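October 8, 2019. Workshop notes, leader testing

Larasati wants the Pleltine tapered leaders in the shop before the season opens in May. The rep says they turn over a dry fly better than anything hand-tied. I'd like to see that on the water before we buy a box of them.

Soaked six overnight in river water from the Bassi beat, knotted them this morning, same clinch knot each time, pulled on the spring scale. Two let go well under the number on the packet. The other four held, but one of those had a nick near the tippet end that I may have put there myself with the pliers. So I don't trust the good results much either.
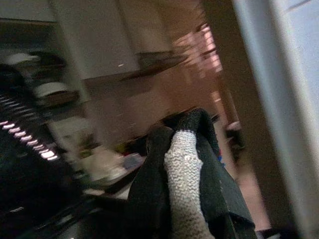
Casting is harder to judge. Amedeo threw both leaders on the lawn at Kultville and swore the Pleltine landed straighter. He knew which one he had on, though, and there was a tailwind. I asked him to do it again with me tying on and not telling him. He got it right half the time — same as guessing.

Price is the other thing. The quote is 300 leaders for 900 dollars, or 1000 if we want them carded. Hand-tied costs us a spool of mono and an evening. Larasati says customers don't want to tie their own. Maybe. The ones who fish the Tirkell water do.

Invoice 1471 for the sample pack is still open, don't pay it until they replace the two that broke.

To do: repeat the pull test with fresh knots and no pliers. Try a size 18 on each. Check whether the butt section keeps its coil after a week on the reel, mine did last year with a different make and I never got it out.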